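Print
E-mail

4.2 Length of tenure and the wording of open letters

The second part of the study looks at letters that sitting heads of government published under their own names. We collected 563 letters from 18 countries. A letter was included if it was addressed to the public, ran longer than one paragraph and was issued while the author held office. Letters written for a party congress were left out.

Each letter was coded by two readers. Birutė Pētersons prepared the code book, and Vitalii Ivanyshyn settled the cases where the readers disagreed. The main item was whether the author mentioned leaving office, and in what terms. Leaders in their first term rarely raised the subject. Among those who had served more than three terms, 143 letters dealt with it directly, most often by saying that the work was not finished. Health came up in the same passages, usually as a denial of rumors.

Length did not follow the same pattern. The longest letter in the set, at 2,972 words, came from a leader in his second year and was mostly concerned with road building.

The coding sheets were sorted by hand before entry, following the steps in Raudsepp. Letters issued in July were checked twice, as several countries hold budget debates in that month and the same text was sometimes released in two versions.
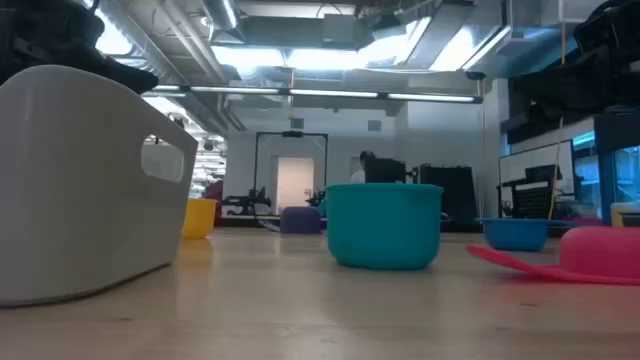 Figure 3. Tabletop with white bin and teal cup.

Where two versions existed, we kept the earlier one. Differences between versions were small and mostly affected greetings and closing lines. The effect of translation is taken up in Section 4.3.

Print
E-mail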